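Food Waste in the School Canteen
Project report by Jayson Saludo and Florante Sebastian, August 2026

3. How we collected the answers

We gave a paper form to 70 students after lunch. The form had 7 questions, and most of them were about bread and desserts, which students often leave on the plate. The canteen staff helped us to put the forms near the exit. We repeated the survey for 5 days, with the same menu as in May.
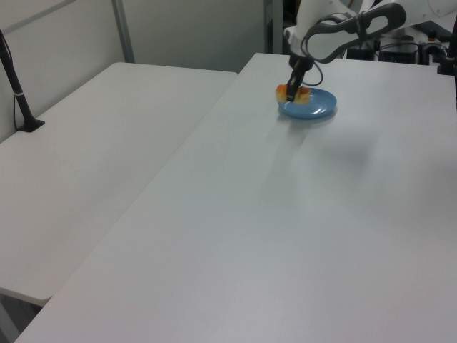 Some students did not want to write, so we asked them the questions and wrote down the answers ourselves. In 11 forms the last question was empty. We kept these forms, but we did not use them for the part about portion size.

4. What we learned

Many students said that the portion of dessert is too big after a full meal. Others wrote that they have not enough time to finish. We had expected more complaints about the taste. Our teacher advised us to compare the younger and the older classes, and this comparison is given in section 5.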